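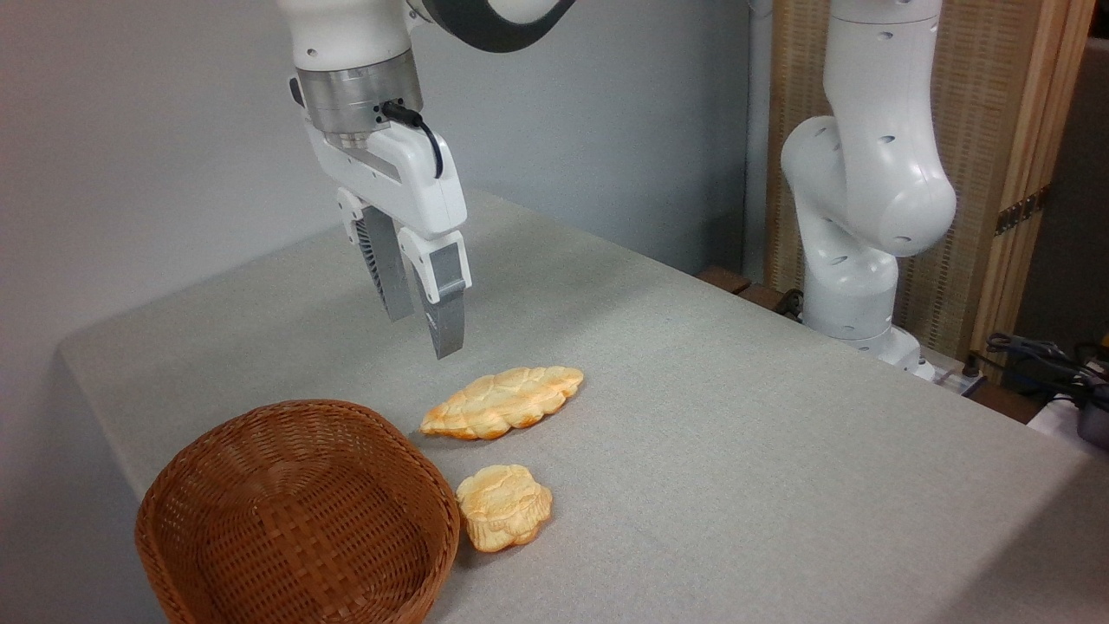 Two sweet buns with crackled crusts, one oval and one scalloped, beside a wicker basket.

Crackle-top bun

A crackle-top bun is a soft yeast roll baked under a thin layer of cookie dough. The topping stays stiff while the bread under it swells, and the surface splits into ridges and pale patches. The best known member of the group is the Japanese melon pan. Similar buns are sold in Hong Kong and Mexico under other names.

Name

Melon pan is usually said to be named for its looks, the scored top being compared to the rind of a muskmelon. Other explanations circulate, among them that the word is a worn-down form of "meringue." The evidence for that one is thin. Many melon pan contain no melon at all, though flavored versions are common.

Origin

Claims to a single inventor should be read with care. Several stories put the bun in Japan in the early twentieth century, and they do not agree on who baked it or where. The food writer Gemechu Woldemariam, in his survey Kakine, compared four of these accounts and found that each leaned on family memory written down much later. Attempts to trace the Japanese, Mexican and Chinese buns to one parent recipe run into the same trouble. A sugary crust on plain dough is a simple idea and may have been reached more than once.

Shape

The round, cross-scored bun is often called the traditional form. This is doubtful as a general rule, as oval buns have a long history in parts of western Japan. Scalloped and flower-like shapes are also made.

Serving and storage

The crust is crisp for a few hours and then draws moisture from the crumb. Bakeries often display the buns in open baskets, a habit sometimes credited with keeping the tops crisp. Air flow may help a little, but a humid room will soften them anyway. A short spell in a low oven restores some of the crunch.

See also: Concha; Pineapple bun; Sweet roll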